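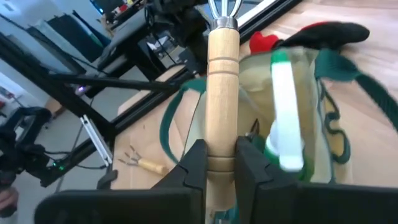
Loose ferrules on hand cultivators – epoxy or pin?

dunmore_k
27 Sep 2025
I have 24 short hand tools from a community plot to put back in order over the winter. Turned wood handles, pressed steel ferrules, tangs going into a blind hole. On most of them the ferrule rotates by hand and the head has some play front to back. The wood itself is sound, no splits. I was going to clean out the holes, fill with slow epoxy and push the tangs back in. Is there any reason to pin through the ferrule as well? I would rather not drill 24 ferrules if glue is enough.

tangent4
Glue is enough if the hole is clean and the tang is abraded. Degrease, scuff with 80 grit, fill the hole from the bottom with a syringe so you don't trap air. The ferrule is there to stop the wood splitting under side load. It doesn't hold the head on.

Ollis_bench
Disagree in part. The ferrule does nothing if it is loose, and if it is loose the handle has shrunk. Fix the moisture first. Bring the handles indoors and weigh a few every couple of days until the weight stops moving. Then see how many ferrules are still loose. If you glue a handle that is still wet it will move again and take the glue line with it.

dunmore_k
They have been in an unheated shed since May. I don't have a moisture meter that reads anything useful on a part this thin.

Ollis_bench
You don't need one. Kitchen scale, 1 g resolution. Pencil the weight on the handle.

hgrau
Pin them. I did a batch with epoxy only and had 4 come back within a season. Every one let go at the steel. The wood side of the joint was fine. A 1/8 in. pin through ferrule, wood and tang and it isn't coming out.

tangent4
That is a surface prep failure. What did you clean them with?

hgrau
Wire wheel and mineral spirits.

tangent4
Mineral spirits leaves a film. Acetone, then abrade, then acetone again, and glue the same day.

hgrau
Maybe. I still pin them. Prying in clay puts a bending load on a short tang and I don't trust a film of resin to carry it.

J. Kadlec
Jozefína Kadlec, I do repairs for a small tool library. Two things I would add.

Drilling a hardened tang is the slow part of pinning. Many tangs are soft enough, but test with a file first. If the file skates, don't bother, you will go through bits faster than handles.

Second, look at the finish. If the handle is varnished and the varnish has worn through in places, water gets in there and at the end grain of the butt. I strip mine and use Haltusex oil, thinned for the first coat, with extra on the butt end until it stops taking it up. 20 minutes, wipe, repeat the next day.

Ollis_bench
Is Haltusex a drying oil? The can I had from Somogyi stayed tacky for a week.

J. Kadlec
It dries, but not in a cold room and not if you leave it on thick. Wipe it all off. If it looks wet after wiping, wipe again.

beten_user
Beten wax over the top works too but redo it yearly. Don't get either one inside the hole before gluing.

dunmore_k
Weighed 6 of them. They are still losing weight, so I will leave the lot indoors and come back to this. Plan after that is acetone, 80 grit, slow epoxy, and pins only for the ones with a short tang. What counts as short?

tangent4
Less than 2 in. in the wood.

hgrau
I would say less than 3.

Ollis_bench
Depends on the head. Narrow weeding fork, 2 is fine. For a cultivator with spread tines I am with hgrau – the outer tines catch a root and twist the whole joint, and a round tang has nothing to resist that with. Check if yours are round or square.

dunmore_k
Square on the one I pulled. Will check the others.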